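Terulby Robot Arm Club -- frequently asked questions

Who can join?
Anyone in Year 10 or above at Terulby or Burnen. You do not need to have done any programming. Members who have not used the arm before do the safety session first.

When do you meet?
After lessons, 4 pm to 6 pm, in term time. The room closes at 6 sharp, so please start packing up before then.

What does it cost?
Nothing for the first term. After that it is £6 a term, which goes on finger pads, cables and other small parts.

Do I need my own laptop?
No. The club machines have the software on them already. If you bring your own, follow the set-up sheet -- it takes a while, so do it at home.

What is the Femley Challenge?
A yearly contest for school and college teams. Each team's arm has to pick small objects out of a container and put them down in a marked area. Last year we managed 59 points and came fourth.

What do we practise on?
Mostly small, awkward shapes. Boxes and cubes are fine for learning the controls, but the contest objects are rounded or lumpy and sit down inside a dish.

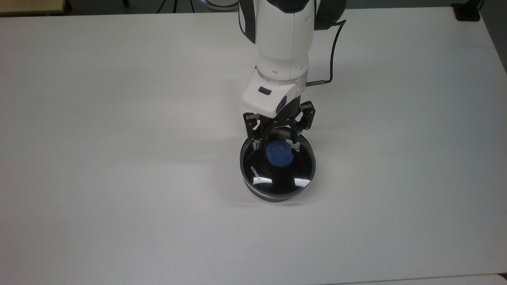
Getting the height right is what most new members find hardest. Bring the arm straight down, stop above the rim and check both fingers before going lower. Use slow speed inside any container.

Can I enter the Dumitrescu Prize as well?
Yes, if you write up your own work. The limit is four pages, including diagrams.

What if I break something?
Press stop, leave it where it is and tell whoever is running the session. Do not try to bend a finger back.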